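Rilell Two-Arm Picking Station, planning and budget page

Home > Equipment > Mobile handling > Two-arm stations > Rilell

Lead time: ask. Currently quoting for February installs.
Stock code 3007
Sold as: base unit, pair of arms, pair of hands, controller, cabling. Shelving not included. Baskets not included.

Quick version for people in a rush. One arm carries, the other one picks. Light goods off open shelves, into a basket, basket goes to the bench. Suits small stores, parts rooms, training kitchens, uni labs, grocery mock-ups. Doesn't suit pallets, cartons, anything you'd want two people for.

If you only read one bit of this page, read the part on what to budget for. Most of the quotes we redo are ones where the arms were costed properly and the floor, the power and the spare fingers weren't costed at all.

What comes in the crate

Two arms, left and right, same model, mounted on the shared column
Two multi-fingered hands, black, one left and one right (not interchangable)
Controller cabinet with lockable door
Emergency stop, wired, wall or post mount
Cable set, including the loop lengths for the wrists
Fivel fleet software, one seat, first year
Paper manual plus the same manual as a file

What doesn't

Shelving
Baskets, tubs, totes
Safety mats or fencing
Network point
Someone to unpack it. Two people and a pallet jack, allow a morning.

Choosing the hands

Three options on the order form. The two-finger gripper is cheapest and fastest, good for boxes and bottles all the same shape. The suction head is for flat packaging, needs air, budget for a compressor if you haven't got one. The multi-finger hand is the dear one. It's also the one we'd tell you to buy if the goods are mixed, because it'll hold a handle and it'll go round a piece of fruit and you don't stop to swap tooling.

You can mix. Plenty of sites take a two-finger on the carry side and a full hand on the pick side and save a fair bit. Just be sure about it, the hand adaptor plates are different and changing your mind later means new plates plus a recalibration visit.

Finger pads are a consumable. Put them in the yearly running costs with the cleaning gear, not in the capital line, or you'll be asking for approval every time one wears through. Sold in packs, 88 dollars a pack before GST.

Shelving, and why to sort it first

People order the station and then go looking for shelves. Other way round please. Reach depends on cubby depth, height of the top board and how much room the wrist has once it's inside the opening. An arm that fits the catalogue drawing can still knock its knuckles on an upright.

Open-front cubbies are fine. No doors, no lips on the front edge if you can avoid it. Adjustable boards are worth having, you'll want to move them after the first week. Fix the unit to the wall. Leave the bottom row for bulky light stuff or leave it empty, it's the slowest row to work.

Baskets: one-piece handle that arches over the top and stays up by itself is easiest. Floppy handles or two handles that fold down to each side are a pain. Rigid sides. Strong colour against your floor helps the cameras, so if the floor's pale don't buy pale baskets.
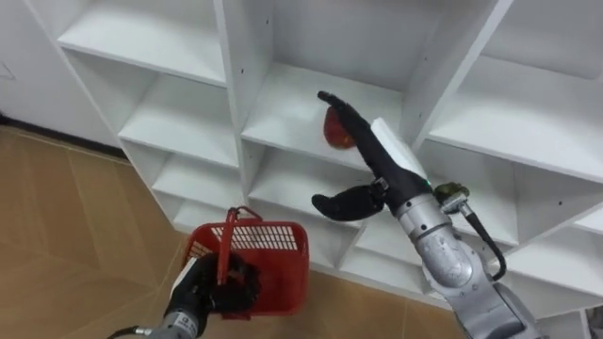
Can we use the shelves we already own?
Usually, provided the unit is stable and can be fixed to the wall. Send us the cubby width, depth and height plus the height of the top board, and we'll check reach before you pay a deposit. If only the top row is out of range you can still go ahead and use that row for hand-picked stock.

Fruit is a fair test item, by the way. Round, shiny, rolls, bruises. If your stock is harder to hold than an apple tell us what it is and post us a few. We'll run it on the demo station and send back the results, good or bad. No charge for the first lot.

Floor and power

Level floor, hard surface. Timber-look floors are OK if they're sound underneath. Carpet isn't. Rubber matting only if it's bonded down right to the edges.

Own circuit for the controller. Don't share with a fridge or a compressor, the trips will drive you mad. Get your sparky to look at it before the quote is signed off, it's the single item that blows out the most in older buildings.

Network point within cable reach of the cabinet. Wi-Fi works for the software dashboard only, not for the controller.

Cable loops at the wrists need to hang free. Don't tape them flat to tidy them up. We get warranty calls on this and it isn't covered.

Budget lines to put in your application

Copy and paste this lot if it helps.

Capital
- station, base price by quote
- hands, per side
- adaptor plates if mixing
- shelving and wall fixing
- baskets, at least a few spares
- electrical work
- guarding or mats, per your risk assessment
- freight and tailgate delivery
- commissioning visit

Running, per year
- Fivel seat renewal
- finger pads
- wrist cables, one set per side
- annual service
- staff training for new starters
- recalibration if the station or the shelves move

Contingency. We suggest 17 per cent on a first station. Less on a second one, you'll know where the surprises are by then.

The commissioning visit is the line that gets cut and then put back. Leave it in. Without it the warranty starts on delivery date and you'll burn through some of it while the crate sits in the hallway.

New, ex-demo or hire

New. Full warranty, current controller, longest wait.

Ex-demo. Scuffed housings, same joints, all serviced before they leave. Marks on the arms don't change how they run. Hands are always supplied new on ex-demo units, we don't resell used fingers. Shorter warranty. Good choice for teaching sites.

Hire. Minimum one month. Includes one hand type only, chosen upfront. Hire paid in the first term comes off the purchase price if you go on to buy. Freight doesn't.

Deposit on any of the three is payable with the signed quote. Ex-demo units aren't held without one, sorry, we've been caught too many times.

How fast is it

Slower than a person. Put that in your business case up front, before somebody else does. Sites that are happy with theirs run it on restocking and order prep outside busy hours, or they bought it for teaching and research and speed was never the point.

Don't plan around a picks-per-hour number off a brochure, ours or anyone's. Get a trial on your own goods and your own shelving layout and use that. If the number is borderline, model it with the basket only part full as well, since a loaded basket gets moved more gently.

Weight: the carry side is the limit, not the pick side. Basket plus contents plus a margin. Ask for the load table, it depends on how far out the arm is holding it.

Software

Fivel is included for the first year. Job lists, shelf map, logs, user accounts. You can export logs as plain spreadsheets. Renewal is per station, not per user, so give everyone a login.

If you already run Mai for stock control there's a connector, charged once. Other stock systems, ask first. We won't promise a link we haven't tested.

Shelf map holds 100 locations on the standard seat. A location is one cubby, not one product. If you've got more than that you need the bigger seat, and it's cheaper to order it with the station than to upgrade part way through the year.

Servicing

Trolisetti does the service work for us in metro areas. Regional by arrangement, travel charged at cost. Bookings open Monday mornings and the early slots go quick.

Yearly service covers joints, brakes, wrist cables, hand calibration, e-stop test. Doesn't cover damage from drops, liquids or cleaning with solvent. Wipe the hands with a damp cloth and mild detergent. That's all they need.

Keep the crate for the first month if you have the room. Returns have to come back in it.

Before you ask for a quote, have ready

Shelf measurements
Photo of the wall and floor where it's going
List of goods, heaviest and most fragile marked
Basket you want to use, or tell us to pick
Door widths from the loading area to the room, incl. the lift
Who signs, and when your budget round closes

That last one matters more than you'd think. Quotes are valid for one month and we can date them to suit if we know early. After it lapses we have to reprice freight and the hands, and the number nearly always goes up.

Request a quote
Download the load table
Ask about ex-demo stock

Related: Rilell single-arm station, spare finger pads, adaptor plates, wrist cable sets, Mai connector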